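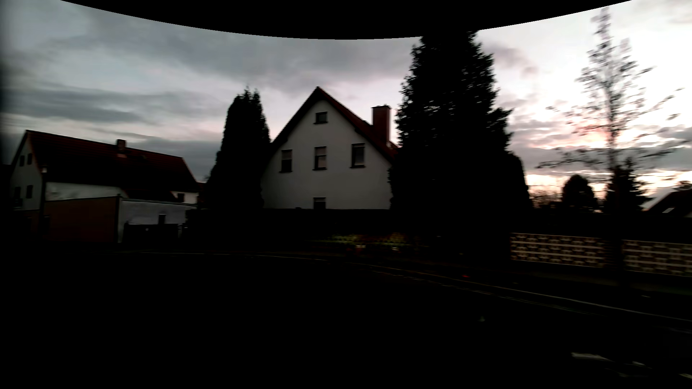
Grelletley, white house with the steep roof

Halfway through the season and I still have opinions

30 December 2018

Well, the winter break has arrived, which means I have two free weekends, a cupboard full of cookies and no soccer to go to, so you get a long post instead. My sister says I should take up knitting. I did try it once and made something that might have been a scarf, and I spent the whole time with the radio commentary on anyway, so it didn't count as a rest from soccer.

For anyone who has wandered in new: I follow Grelletley, who play in the sort of division where the halftime raffle gets a bigger cheer than some of the goals. We were tipped to go down. Everybody tipped us, including me, in this very blog back in May, and a few of you have been kind enough to copy and paste my own words back to me in the comments. Thank you for that. As I write, we're sitting fourth, with the best defensive record outside the top two, and I have no idea what to do with myself.

So what happened? I think most of it is Annelies Strebel. I wrote when she signed that she looked a little slow on the turn for a center back, and I'd like to take that back in front of witnesses. She doesn't turn because she's already standing where the ball is going to be! I have watched her do it all fall and I still can't tell you how she knows. In the Viltdale game there was a moment just before the hour when their forward broke clear down the left, cut it back low, and there was Strebel on the six-yard line, knocking it out for a corner as if she'd been waiting on a bus.

That Viltdale game, by the way, was the best afternoon I've had in a long time. It ended 3-2 to us after being 2-0 down at the break (I had gone for soup and was in a very bad mood in the line, and I apologize to the man behind me). The crowd was given out as 777, and the fellow with the microphone was so pleased with the number that he read it out again later. We got one back from a corner, the equalizer was a scruffy thing off somebody's shin, and then Oleksandra Skoryk hit the winner from so far out that half of us were already groaning at her for not passing. I was one of the groaners. I have a sore throat that dates from that exact minute, I'm sure of it.
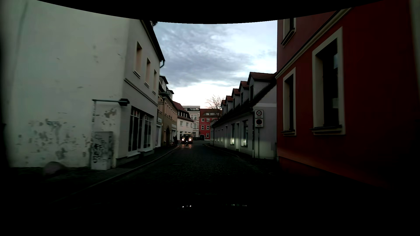 Cobbles and an old wall, same town

Skoryk is the other half of the story. She's 17, she takes every set piece, and she plays with her socks falling down, which makes me want to run on and pull them up for her. What I love is that she doesn't hide when it goes wrong. Against Painemal she gave away the penalty that put us behind, and for the next ten minutes she asked for the ball every single time we had it. We lost that one anyway and deserved to. Painemal press you high up the field and never seem to get tired, and our midfield couldn't get its foot on the ball at all. I'd like to see us go with three in the middle when we play them again, even if it means leaving out a winger. I know some of you will shout at me for that.

A few smaller things while I have you. The new shirts have the Forex name across the front in letters so large that the club badge looks like it's hiding behind them. I bought one all the same. I also bought one for my nephew, who is a Viltdale supporter, and he has been very polite about it so far.

The other thing is the away trips. The club is hoping for a crowd of up to 1,000 at the first home game back, which would be lovely, but I'd settle for a few more of us on the bus. There were plenty of empty seats on the last one and it was a long, quiet ride home with the heater stuck on. It's good company when it's full — people bring food, there's a quiz, and the driver lets us have the match report on the radio. If you've been thinking of coming, come along. Bring a pillow for your back.

What do I want from the second half, then? I'd like a backup goalkeeper, because if ours so much as sneezes we're in trouble. I'd like to see Skoryk given a rest now and then, although I say that and then complain when she isn't in the lineup. And I'd like us to win one game by more than a single goal — my nerves are not what they were, and my husband has started leaving the house for the last ten minutes.

I'll be back with something on the transfer rumors once there are any worth repeating. Happy New Year to you all, and if you're the person who left a green glove on the rail behind the far goal, I have it in my coat pocket.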